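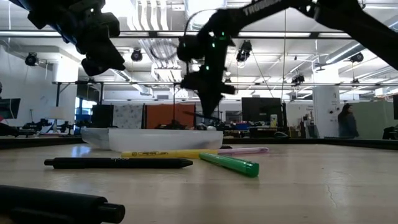

Desk Tidying, the Skivine Way: Gallery

I went into the Skivine method with my arms folded. The booklet runs to 74 pages and its big promise is that a shallow tray and a bit of discipline will end the hunt for a pen that writes. I have owned trays before. They filled up with dead batteries and soy sauce packets. Still, the first step is easy enough to follow: every pen and marker comes out and lies on the bare table where you can look at it. A yellow highlighter, a green marker, a long black pen, a pale pinkish one, with the white tray sitting behind them. Laid out like that, they do make me wonder why anyone keeps a second drawer of them.

The rule on sorting is that you group by use, never by color. Highlighters go with markers. I tried it both ways in January and could find things equally well, or equally badly.

Tray depth gets a whole chapter. Skivine wants it shallow so that nothing hides underneath anything else. Fair point, and the only chapter I'd read twice. A Mosell cutlery tray does the same job for less money.

Then comes the scribble test. Four strokes on scrap paper and anything that skips gets tossed. The booklet claims the average home office holds 50 pens. No source is given, and I'd like one.

Last step, the tray goes back and you leave it alone for a month. Mine lasted until the mail came.

Posted 16 September 2024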